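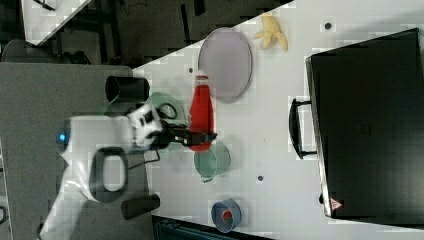
People keep asking me whether a machine can clear a kitchen table yet. I have been following this for a few years and write about it when I get time, so I'll try to answer properly over a few posts.

Short version: bits of it, slowly, with somebody standing by. Picking up one known object from a flat surface is in decent shape. Clearing a whole table and putting everything where it belongs is still some way off.

Start with the ketchup bottle. For a person it's the easiest thing on the table. For a two-finger gripper it's a fair test. It's smooth and rounded, and if it's a real one the weight moves about depending on how full it is. Grip too lightly and it slips. Grip too hard and you have ketchup on the ceiling.

Lying on its side is harder than standing up. The fingers have to come down either side of it, and if they land off centre the bottle rolls. On a plate it can roll further, and the plate might move as well.

Then there's the order you do things in. If the bottle is on the plate and the plate needs to go in the sink, the bottle comes off first. We don't think of that as a decision. A machine has to get it from somewhere, either from a rule somebody wrote or from watching a lot of people do it.
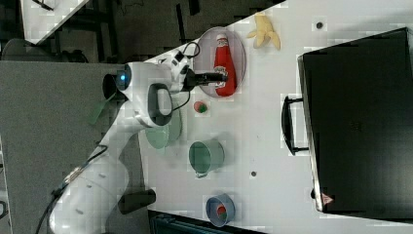

Mugs are the next problem. Upright, most systems can manage one by the rim. Tip it over and the handle could be pointing anywhere, and you have to pick it up and turn it the right way before you put it down. That turn is where I see the most failures.

Bowls and cups with something inside are worse again. Do you lift the fruit out first, or carry the lot? A six-year-old will ask you. Most software just picks one.

I went to a trade day in June where a firm called Kindatance had an arm doing washing-up prep: plates to one side, cups to the other, scraps in a tub. It was good to watch. It also took 5 minutes to do what I'd do while the kettle boiled, and a member of staff stepped in twice.

To be fair to them, they said so on the sign. They said the arm had practised on 3000 pick-ups and they wanted 4000 more before they tried it in a real canteen. I prefer that to a video with the speed turned up.

Shop floors are further ahead than homes — mostly for dull reasons. The table is at a known height, the light stays the same and the same goods turn up every day. Plolgate have 2 arms packing jars in their back room and from what I hear they run most of a shift without help. Put the same arms in my kitchen and they'd be stuck by breakfast.

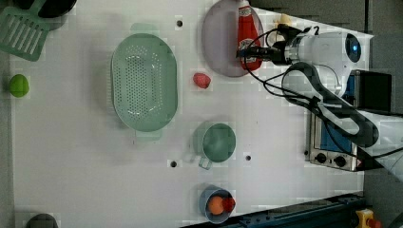 Plates and colanders get less attention than they should. A flat plate on a flat table gives two fingers very little to hold. You can slide it to the edge and grab it there, or pinch the rim and tilt it. Both work some of the time. A colander is easier if the fingers can find one of the tabs.

Cables are another thing. Most arms have them looping along the outside, and a loose loop near cups and bottles is a good way to knock something over. In a home, with children and a cat about, I'd want them tucked in.

Cost next. I won't quote prices as they change too often, but an arm that does one chore slowly has to compete with a dishwasher, and the dishwasher has had a long head start. You still have to load it, I know. Loading it is the job I'd pay for.

Someone asked about floors. Robot vacuums do work, within limits, and I'd count them as the one household machine that has properly arrived. Floors are simpler, though. The vacuum doesn't have to pick anything up and put it back down the right way round.

So if you run a shop with one repetitive packing job, it's worth getting a quote now. Ask to see it run for a full hour on your own goods. If you want your kitchen table cleared, keep a cloth handy for a good while yet.

I'll do laundry in another thread. Folding towels is better than it was, socks are still hopeless.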